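Quick one before lunch, been at it since 4.

Swapped my one big parts tub for two plastic trays from the discount place in Bremville. Should have done it in February – I've lost so many little push-buttons down the back of that desk. Blue tray is for stuff still to sort, red is for finished. Gráinne says I'll mix them up by tonite. Probly.

Labels next, then the switches drawer. Ugh.
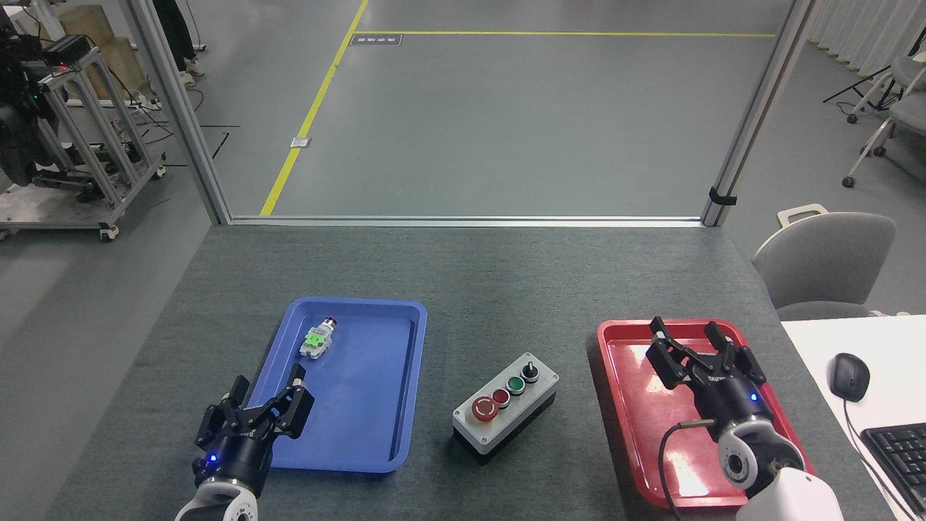 Blue tray, control box, red tray. One button module to go.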